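흰 벽이 무난하다는 말에 대하여

2021년 4월 4일

이사할 때마다 듣는 말이 있다. "벽은 그냥 흰색으로 하세요, 무난하잖아요." 도배 사장님도 그러고 부동산에서도 그러고 우리 엄마도 그런다. 나도 한 십 년을 그 말대로 살았다. 원룸도 흰 벽, 투룸도 흰 벽, 지금 집도 처음 들어올 때는 천장부터 문틀까지 싹 다 흰색이었다. 그런데 작년 5월에 작은방 벽을 어두운 색으로 칠하고 나서 생각이 완전히 바뀌었고, 요즘은 누가 집 얘기만 꺼내면 제발 한 면이라도 어둡게 칠해 보라고 조르는 사람이 되어 버렸다(친구들이 슬슬 피한다). 그래서 아예 글로 써 두기로 했다. 이 글은 짙은 벽을 편드는 글이고, 공정할 생각은 별로 없다.

우선 흰 벽이 집을 넓어 보이게 한다는 얘기부터 하자. 낮에 볕이 잘 드는 방이라면 맞는 말이다. 그런데 우리 작은방은 북향이고, 창밖 바로 앞에 옆 건물 벽이 있다. 이런 방의 흰 벽은 하얗지가 않다. 오전에는 푸르스름하고 오후에는 회색이고 비 오는 날에는 젖은 신문지 같은 색이 된다. 처음에는 페인트가 싸구려라 그런 줄 알고 Tadlow에서 나온 'Moon'이라는 흰색을 사다가 다시 칠했다. 이름이 예뻐서 샀다. 칠하고 나니 똑같은 회색이 조금 더 새것이 되었을 뿐이었다. 빛이 안 들어오는 방에서 흰색은 반사할 게 없는 거울 비슷한 처지가 되는데, 나는 그걸 한 통을 다 쓰고서야 알았다.

그다음에 만난 게 Poppy Nuttall의 책이다. 영국에서 오래된 집을 고치는 사람인데 번역본은 없고 나도 사전을 찾아 가며 반쯤 읽었다. 이 사람 주장은 단순하다. 어두운 방은 밝은 척을 시키지 말고 그냥 어둡게 두라는 것이다. 책에 나오는 집 중에 대들보에 1617이라고 새겨진 농가가 있는데, 그 집 침실은 벽이 거의 검정에 가까운 초록이다. 창은 손바닥만 하고 천장은 낮다. 그런데도 답답하지가 않았다. 모서리가 안 보이니까 방이 어디서 끝나는지 눈이 금방 못 찾는다. 나는 그 페이지를 며칠이나 펴 놓고 다녔고 결국 책등이 갈라졌다.

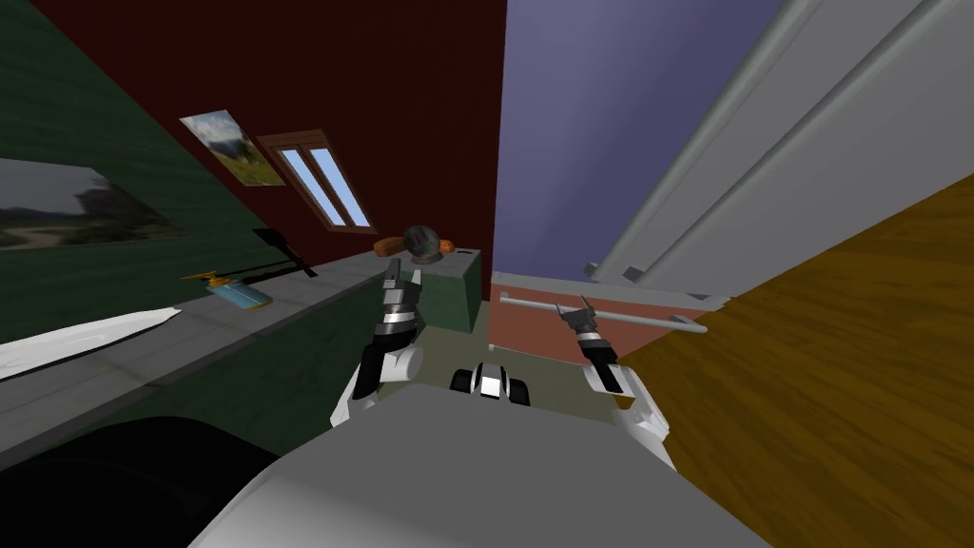 색을 고를 때 제일 많이 하는 실수는 손톱만 한 견본을 보고 겁을 먹는 일이라고 생각한다. 작은 종이 위의 짙은 초록은 칠판 같고 당구장 같고, 도저히 방에 둘 색으로 안 보인다. 그런데 벽 한 면이 되면 사정이 달라진다. 위 그림 왼쪽의 짙은 초록 벽만 봐도 그렇다. 희미하게 칠 자국 같은 결이 있어서 색이 한 덩어리로 뭉쳐 보이지 않고, 나는 이 정도 결이면 아무 무늬 없는 매끈한 면보다 훨씬 같이 살기 편하다고 본다. 초록 수납장이 함께 있는 것도 마음에 든다. 벽이 초록이면 가구는 흰색으로 '눌러 줘야' 한다고들 하는데, 나는 그 눌러 준다는 말이 정말 싫다! 비슷한 색끼리 붙여 놓으면 가구가 덜 튀어나와 보이고, 잡동사니가 많은 집일수록 그 덕을 크게 본다. 우리 집이 바로 그 잡동사니 많은 집이다.

내가 작은방에 칠한 색은 Tadlow의 'Stemholm'이다. 시금치를 너무 오래 데친 것 같은 초록인데, 가게에서는 재고가 남는 색이라며 깎아 주기까지 했다. 2통을 사서 두 번 칠했다. 첫 번째 칠을 마쳤을 때는 솔직히 후회했다. 얼룩덜룩하고 롤러 자국이 그대로 보이고, 방에서 무슨 동굴 냄새가 나는 것 같았다. 남편은 문간에 서서 한참 보더니 "음" 하고 갔다. 짙은 색은 원래 첫 칠이 못생겼다. 이건 미리 알고 시작하는 게 좋다. 여기서 겁먹고 다시 흰색으로 덮는 사람이 꽤 있을 텐데, 짙은 초록을 흰색으로 덮는 일이야말로 고생길이다. 마르게 두고 밥을 먹고 다음 날 한 번 더 칠하면 된다.

조명 얘기도 안 할 수가 없다. 어두운 벽이 실패했다는 집에 가 보면 대개 천장 한가운데에 주광색 형광등 하나가 떠 있다. 그 불 아래에서는 어떤 초록도 병원 복도가 된다. 나는 천장등을 거의 안 켜고 3000K짜리 전구를 끼운 스탠드를 낮은 데에 둔다. 하나는 책상 위, 하나는 바닥에 가까운 선반. 이렇게 하면 벽의 아래쪽만 환하고 위로 갈수록 어두워지는데, 저녁에 그 방에 앉아 있으면 괜히 목소리도 작아진다. 책 읽기에는 어둡지 않으냐고 묻는 분들이 있는데, 책에 불을 비춰야지 벽에 비출 필요는 없지 않나. 벽은 안 읽는다.

그렇다고 짙은 색이면 다 된다는 소리는 아니다. 나는 짙은 남색은 아직 잘 모르겠다. 잡지에서는 그렇게 근사한데, 지인 집 서재에서 실제로 봤을 때는 어딘가 은행 상담실 같았다. 짙은 회색은 더 어렵다. 흰 벽이 지겨워진 사람이 제일 먼저 손을 뻗는 색이 짙은 회색인데, 북향 방에서는 그냥 우울하다. 반대로 붉은 쪽은 사람들이 지나치게 무서워한다. 팥색이나 자두색, 포도주 색에 가까운 벽은 낮에는 점잖고 밤에는 푸근하다. 옆에 오래된 나무를 두면 특히 좋다. 반들반들한 새 나무 말고 물 빠진 것처럼 회색기가 도는 갈색, 옹이도 있고 결도 좀 거뭇한 그런 나무 말이다.

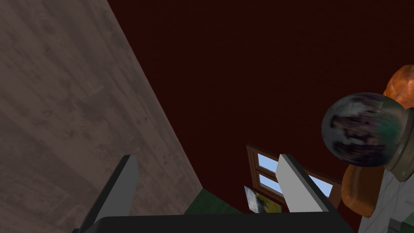
나무와 벽의 밝기를 맞추느냐 어긋나게 하느냐를 두고는 의견이 갈린다. Nuttall은 맞추라는 쪽이고 나는 조금 어긋나는 쪽이 좋다. 벽이 아주 어두우면 나무는 한두 단계 밝은 편이 낫다. 그래야 밤에 물컵을 내려놓을 때 어디가 탁자 끝인지 안다. 농담 같지만 나는 컵을 두 개 깨고 나서 작은방 협탁을 바꿨다. 전에 쓰던 건 거의 검정에 가까운 호두나무색이었는데 초록 벽 앞에서는 아예 사라져 버렸다. 지금 것은 Plimell 시장 중고 가게에서 산 참나무이고, 상판에 누가 냄비를 올렸던 자국이 동그랗게 있다. 나는 그 자국까지 좋다.

반론도 물론 안다. 제일 현실적인 반론은 세입자는 어쩌냐는 것이다. 맞다. 나도 세입자일 때는 못 했다. 집주인에게 원상 복구를 약속하고 허락받는 방법이 있긴 한데, 그 전화를 거는 일 자체가 스트레스라는 것도 안다. 그럴 때는 큰 천을 한 면에 걸어도 된다. 커튼 봉 하나면 벽 한 면이 가려진다. 친구 하나는 커다란 암막 커튼을 창이 없는 벽에 달았는데, 놀러 온 사람마다 한 번씩 들춰 본다고 한다. 나도 들춰 봤다.

또 하나는 팔 때 손해라는 말이다. 이 말에는 좀 화가 난다. 언제 올지도 모르는 다음 사람 눈치를 보느라 지금 사는 사람이 매일 병원 대기실에서 밥을 먹어야 한다는 얘기 아닌가. 다음 사람이 싫으면 칠하면 된다. 집값 걱정에 100점짜리 집을 만들겠다고 벽마다 남의 취향을 발라 놓고, 정작 주말이면 벽 어두운 카페를 찾아다니며 "여기 분위기 좋다" 하는 사람을 나는 여럿 안다. 예전의 나도 거기 들어간다. 커피값으로 페인트를 사도 몇 통은 샀을 것이다.

먼지가 더 잘 보인다는 지적, 이건 인정한다. 짙은 벽은 손자국보다 먼지와 긁힌 자국이 문제다. 가방을 메고 좁은 문을 지나다니면 벽에 허연 줄이 생긴다. 남은 페인트를 잼 병에 담아 두었다가 납작붓으로 톡톡 찍어 주면 되는데, 병뚜껑이 말라붙기 전에 가장자리를 꼭 닦아 둘 것. 나는 안 닦았다가 펜치로 열었다. 그리고 광택은 웬만하면 무광으로 가시라. 반광은 닦기는 편해도 저녁에 스탠드를 켜면 벽에 허연 동그라미가 뜬다.

무섭다면 화장실이나 현관처럼 오래 머물지 않는 데부터 해 봐도 된다. 다만 나라면 제일 어두워서 포기한 방부터 하겠다. 원래 마음에 안 들던 방이니 망쳐도 덜 억울하다. 우리 집은 다음 차례가 복도인데, 이번에는 자두색으로 가고 싶다. 남편은 아직 "음" 단계에 있고, 견본지는 벌써 냉장고 옆에 붙여 놓았다.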